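Inspecting and Replacing Gripper Finger Pads on a Two-Arm Tabletop Cell

Maintenance procedure, Rastent Technical Training

This page sets out the pad inspection and replacement procedure for the two-arm cells operated by Rastent. It applies to any cell in which both arms are bolted to a single front rail and share one tabletop. Operators may carry out the inspection. Replacement is reserved for staff who have completed the cell safety module with Zoriana Stelmakh or Holger Haugland.

When to inspect

Pads are inspected every Thursday before the first run, and again after any run of over 576 grasp cycles. An unscheduled inspection is required whenever an operator reports a dropped part, a part that rotates in the grip, or dark residue on a part.

What you will need

Replacement pads, one matched pair per gripper
Hex key, 3 mm
Lint-free wipes and isopropyl alcohol
Plastic scraper
Pad record sheet

Part A. Inspection

1. End the current task and send both arms to the rest position from the operator panel. Wait until the panel reports that motion has stopped.

2. Select one arm. Open its gripper fully and jog it to a low position above a clear part of the tabletop.

3. Open the wrist camera view on the panel. Both fingers should enter from the lower edge of the view. If only one is visible, the camera bracket has shifted and must be realigned before you continue.

4. Examine the upper rim of each pad for cracks, open seams and missing material. A crack often shows as a lighter line against the dark surface. Compare the left and right fingers, and record them separately even when both are sound.

5. Grade each pad. Grade 1 is surface dust or light nicks only. Grade 2 is a crack along the rim with no material missing. Grade 3 is any gouge, step or missing section. Grade 1 pads are wiped and returned to service. Grade 2 pads are inspected daily. Grade 3 pads are replaced before the next run.

6. Repeat for the other arm. Do not assume that the two grippers wear at the same rate.

Part B. Replacement

1. Switch off arm power and attach your tag to the isolator. Support the forearm by hand while power is removed.

2. Loosen the pad screw on each finger and slide the pads off toward the tip. Both pads on a gripper are changed together, including when only one is damaged. A new pad paired with a worn one will close off center.

3. Remove old adhesive with the plastic scraper, never a metal blade. Wipe the finger with alcohol and allow it to dry.

4. Fit the new pads with the squared end at the tip. Tighten each screw until it is snug, then turn it no further.

5. Check that the arm cable still moves freely at the elbow and above the gripper. A cable that pulls tight when the arm is extended must be reclipped.

6. Remove your tag, restore power and run the finger zero routine. Enter the closing value on the record sheet. A value more than 11 counts from the previous entry should be reported to Lukian Melnychuk.

Part C. Return to service

Place the blue tray on the tabletop and move each arm over it in turn at reduced speed. Then run the standard screwdriver pick. Three clean picks per arm are required before the cell is released.

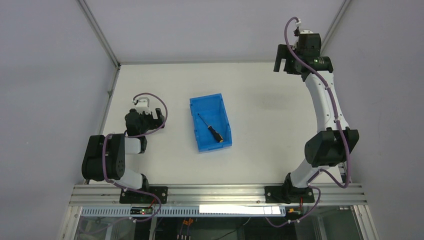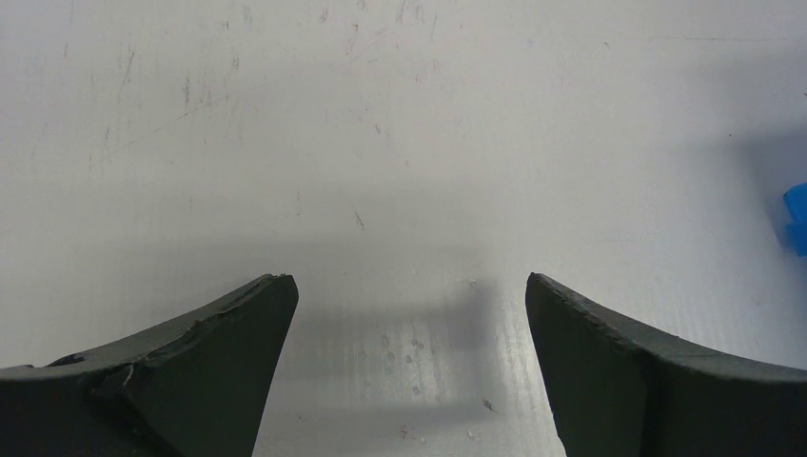
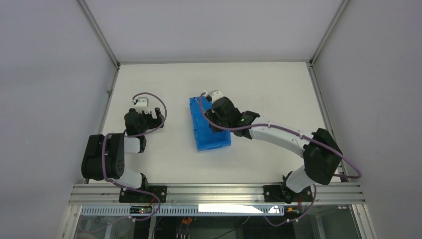 First and third pictures: the cell from the fixed camera. Second picture: wrist camera view, with a Grade 3 pad on the left finger.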